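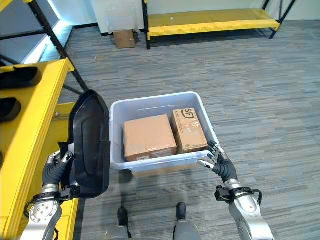

The programme of the Brundton short film days is online since this morning. I have read all of it twice, with tea, and I will write here what I think is worth your time. It will be a few posts, sorry.

First the practical part. This year they received 191 films and they show much fewer, of course. Everything is streamed for free in November, with subtitles in English. You only need an email address to register.

For people who could not follow last year: it is a small festival which happens half in a cinema and half on the internet. I live too far for the cinema half, so I can speak only for the internet half.

The film I wait for the most is "Wamia" by Anas Ait Brahim. I saw his earlier one about the bus station, where almost no one speaks for the first part, and I still think of it when I wait for a bus. The new one is about two sisters who sell their mother's sewing shop.

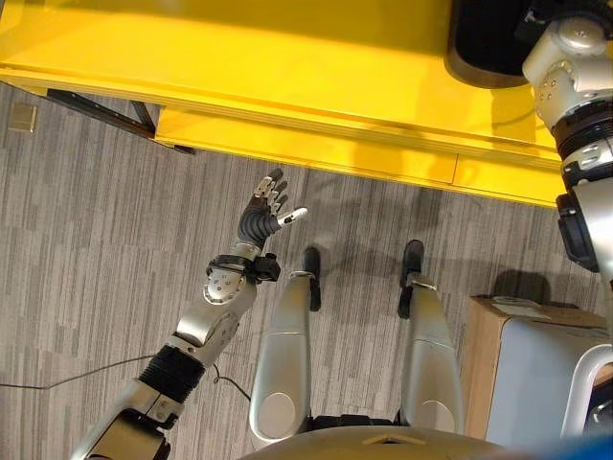

It is in the second block, together with a Romanian documentary called "Costache". I know nothing about that one except the summary, which is one sentence long and does not help much. An old man repairs a boat. We will see.

Somebody wrote to me that the summaries are too short in general. I agree. For some films I had to look for the trailer to understand if it is a comedy or not.

The opening film is by Enda Geraghty and it is the longest of the selection. I must admit I did not like his last film very much. The sound was beautiful but I lost the story after the wedding, and my wife had to explain to me who was the cousin. I will give him another chance.

The block for children is better than last year, I believe. More drawings, less talking, and one film without any words, which is good for my niece, who does not read subtitles yet.

Many of you ask me the same thing in messages, so I put it in the thread. 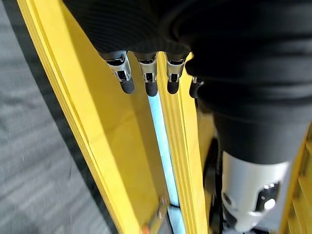
Can I watch the films later if I miss the evening when they start? Each block stays open until the last night of the festival, but the opening film is only there for 2 days, so begin with this one.

The audience vote is back too. Last year nearly 4,000 people watched and only 400 of them voted, and I find this a pity. It takes less than a minute. The button is under the film, not at the top of the page where I was searching for it. 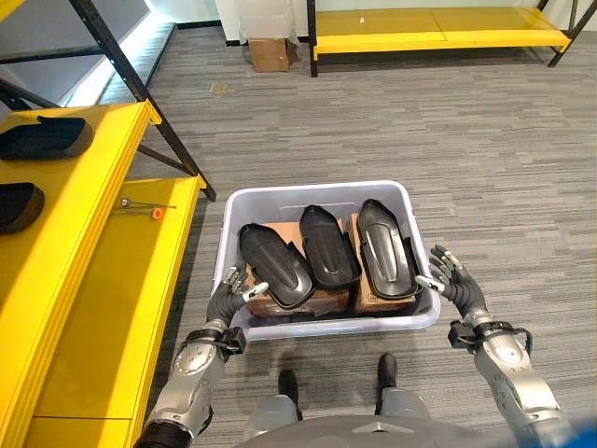 About the player: they have changed it. The new one is called Dranex and I tried it with the test clip. On my old laptop the picture was fine, but the subtitles came a little too late. When I closed the page and opened it again they were correct. Please do the test clip before the first evening and not during.

On the phone I could not make the subtitles bigger. If you know how, please write it under this post and I will share it.

I will write a few lines after each block, as I did last year, without telling the endings. Tomorrow I will make a list of the films under ten minutes, for those who watch in the lunch break.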